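Lozano Side Chair Notes and Measurements
README for the Fumance furniture collection, part 2

Last updated 2022-09-14 by Jovita Cuevas

Welcome, and thank you for opening this file before the spreadsheet (I know how tempting it is to go the other way). What you have is a set of notes on the Lozano side chair, a molded seat on four tapered legs that was sold for a good many years under the Bristeo name and then, after the workshop changed hands, under Gotbridge. The two runs look nearly the same across a room and quite different once you turn them over, and sorting that out is most of what the file is for.

What's inside

chairs.csv has one row per chair, 61 rows in all. Each row gives the seat height, the width at the widest point of the back, the wood of the legs where I felt sure of it, and the maker's mark if there is one. All lengths are in millimeters. If a box is blank, I couldn't measure that part without taking the chair apart, and I had promised the owners I wouldn't!

notes.txt is the rambling one. It runs to 700 lines and covers repairs, replaced glides, odd upholstery and anything an owner told me that seemed worth keeping. I've left their wording alone wherever I could. 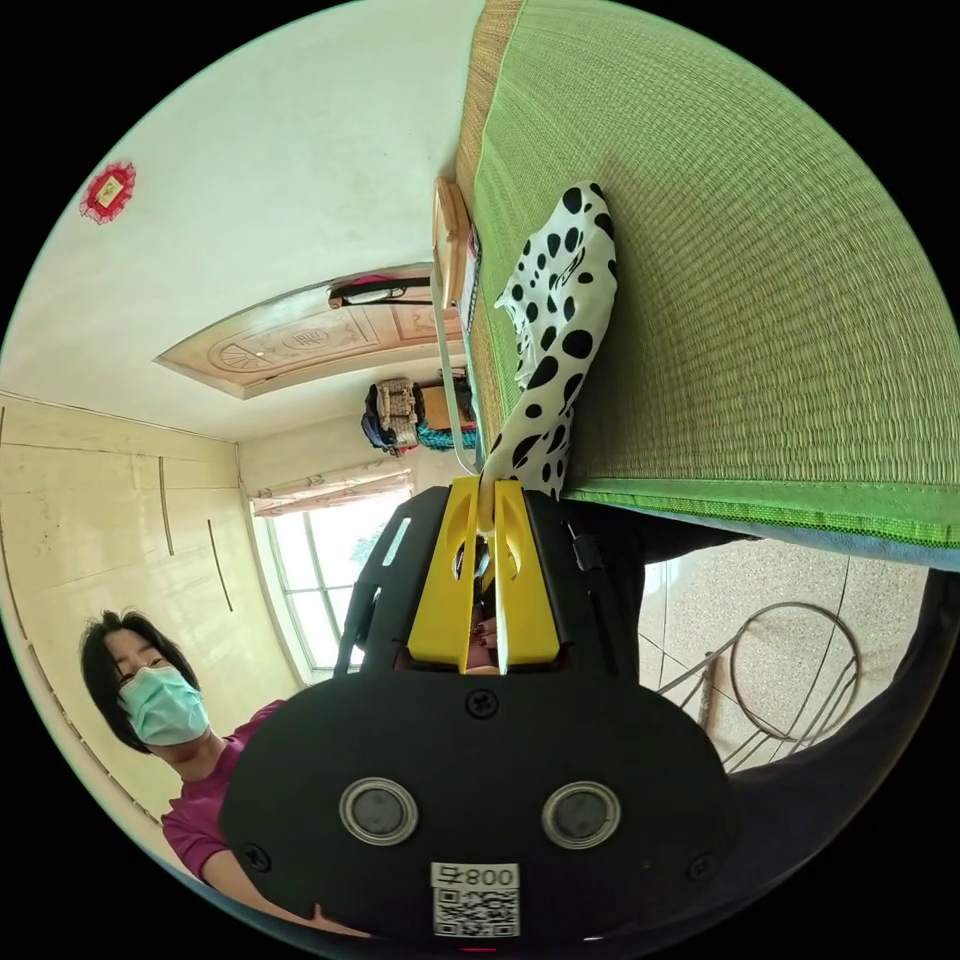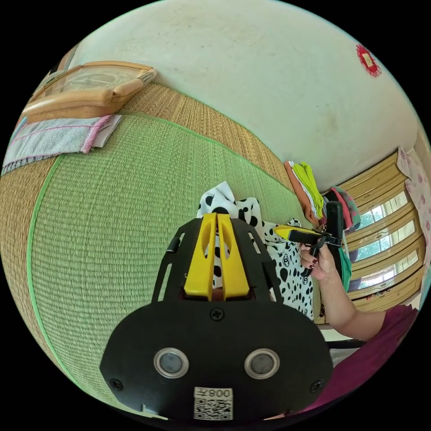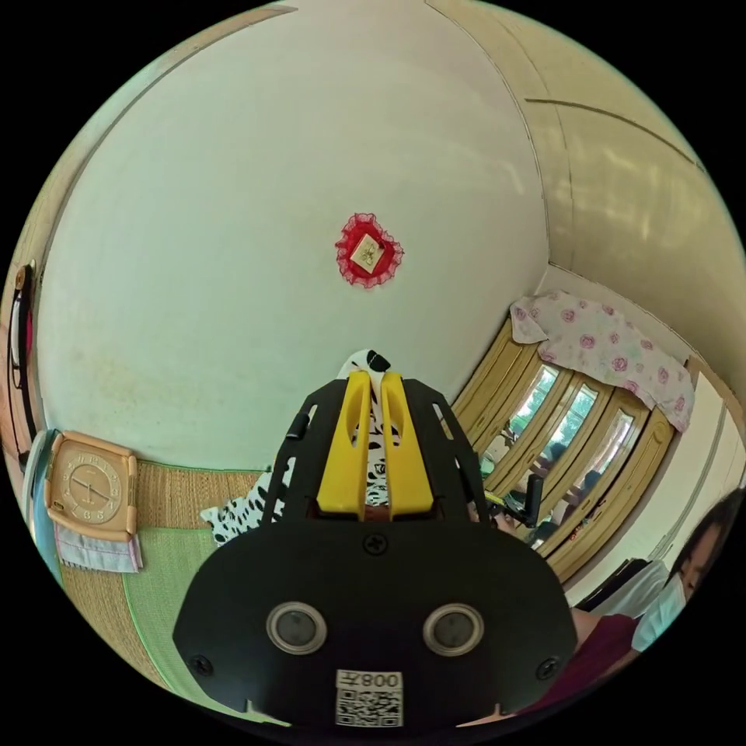 How the chairs were measured

Seat height is taken at the front edge, in the middle, with nobody sitting and any loose cushion removed. I used a steel rule and a square for nearly everything, and a cloth tape for the curve of the back. Every chair was measured twice, and where the readings disagreed by more than 2 millimeters I went back and did it again, so please trust the heights a bit more than the curves.

Telling the two makers apart

Bristeo chairs have the screws under the seat set in a square, and the Gotbridge ones have them in a shallow trapezoid, wider toward the front. Paper labels help when they survive, but they get moved from chair to chair more often than you'd think, and I wouldn't date anything by a label alone. The maker column says "unsure" in a few places and I'd sooner leave it that way for now.

Known problems

Row 50 has its seat height and back width swapped. I found it in July and have left it alone so that older copies still match; it will be put right in the next version.

Leg wood was judged by eye, so beech and birch may well be mixed up here and there.

Using the files

Help yourself for research, restoration or plain curiosity. A mention of the Fumance collection is appreciated. If you own a Lozano and don't mind crawling underneath it with a ruler, I would love to add it, and a blank copy of the measuring sheet is in the same folder as this README.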